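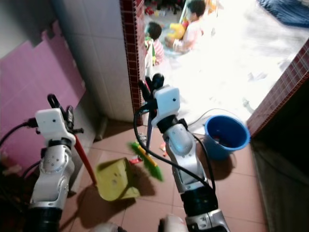 ## Application fee on the Engelhardt St duplex - normal?

**lelora_renter**
Toured the two bedroom on Engelhardt and loved it, but Kivata wants $60 per adult just to apply, plus $2,000 down if we get picked. My last place charged 20! Do I push back?

**jmeinecke**
I paid 40 with them in November, so it went up. Ask if it comes off the first month. Mine did.

**tumenmont_mom**
Wouldn't bother, they have a line of people for every unit over here. Pay it and move on.

**jmeinecke**
Disagree, asking costs nothing - just get the answer in writing.

**lelora_renter**
Emailed them tonight, also asked about parking (street only, ugh). Will post what they say.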